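Mitstead Dry-Erase Marker Set, Black, Box of 11

We've been selling markers out of the Cetton shop for a good long while now, and if there's one thing people come back to the counter to grumble about, it's a black marker that goes gray after a week. The Mitstead is the one we hand them, and most of them don't come back to grumble again (they come back for a second box, which we like a lot better!).

The ink is a true, deep black, low odor, and it comes off with a dry felt eraser if you get to it the same day. Leave it over a long weekend and you may want a damp cloth and a bit of patience. The tip is a firm bullet that gives you an even line, and it doesn't squash down when somebody with a heavy hand gets hold of it. Mansa Sulemana, who has taught second grade longer than I've been in business, leans on hers something awful and they still hold their shape.

Each marker is rated by the maker for 400 meters of writing. Store them flat, please, with the caps clicked all the way on. Standing them tip-up in a mug looks cheerful but the ink drains away from the point.

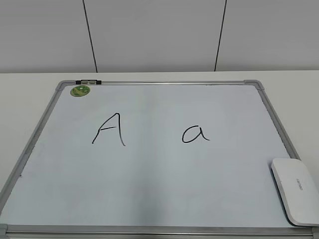 Lettering is where a good bullet tip earns its keep, especially if you're teaching little ones to form their capitals and want them to see where every stroke begins and ends. A black "A" on a whiteboard, like this one, can have a slanting left side, a crossbar midway up and a little flick at the foot of the right stroke, and I do love a flick, though the stricter handwriting books would scold you for it. Small boards laid flat on a table are nice for this kind of practice too.

Refill ink is sold separately, item 995, and one bottle fills 3 markers. Kaan Toprak at the order desk can tell you what's on the shelf. Prices good through September 2026.

Related items
Sanar Felt Eraser, Large
Başaran Board Cleaner, Pump Spray
Mitstead Refill Ink, Black
Mitstead Chisel Tip Set, Mixed Colors
Cetton Magnetic Marker Tray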